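Search this site
Search

Small Animal Care, Level 2
Handout: Nail trimming for rabbits and guinea pigs
By the Stastard course team, December

Welcome back! Tonight is all about feet, and I promise it's more fun than it sounds. By the end of the session you should be able to hold a calm rabbit safely, find the quick in a pale nail, and make a decent guess at it in a dark one. Bring the question sheet from last time, as we'll go over the teeth answers first.
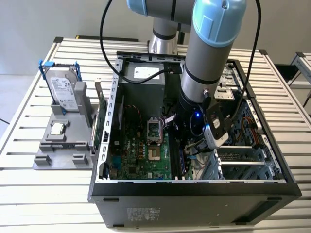 Nomholm, December

Why nails matter. In the wild a rabbit digs and runs on rough ground and the nails wear down by themselves. A house rabbit on carpet gets hardly any of that wear. Long nails catch in bedding, twist the toes and push the weight back on to the hocks, and sore hocks are miserable to treat. Guinea pig nails can curl right round into the pad if they're left, especially in older animals.

How often? Check every time you clean the feet or groom, and expect to trim every month or two. Some animals need it sooner. Go by the nail, not the calendar.

What's inside the nail. The quick is the living part, with a blood supply and nerves. In a clear nail it shows as a pink line, and you cut a few millimetres beyond it. In a black nail shine a small torch from behind and look for the darker core – if you can't find it, take off only the tip and come back another day. Little and often is lovely practice anyway.

Kit for the practical:
- small clippers, the scissor type (we use the De Luca pairs in the blue tray)
- a torch
- styptic powder
- a thick towel
- a helper, for your first few goes

Holding. Sit low, or on the floor. One hand under the chest, one under the bottom, and the back supported the whole time. A rabbit that kicks out with its back end loose can break its own spine, so please never let those hind legs dangle. We don't tip rabbits on to their backs in this class. They may go still, but they're frightened when they do.

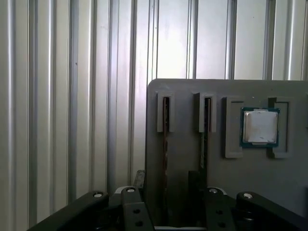
Step by step
1. Let the animal settle on the towel and have a good sniff.
2. Wrap it snugly, leaving one foot out.
3. Part the fur (damp fingers help) and find each nail. Rabbits have a dewclaw on the front feet that everyone forgets!
4. Hold the toe steady, check for the quick, clip.
5. Stop if the breathing gets fast or the struggling builds up. Two feet today and two tomorrow is a perfectly good trim.

If you nick the quick, press styptic powder on it and hold gentle pressure. Most bleeds stop within minutes. One that carries on needs a call to the vet. 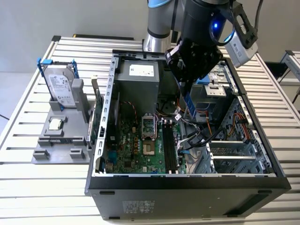

Keep the animal on clean towels afterwards, too, so no litter gets stuck to the toe, and have another look at it before bed.

Reading: the Brellulo booklet, pages 18 and 19, and the hock diagrams on page 30. Next session we're on to ears.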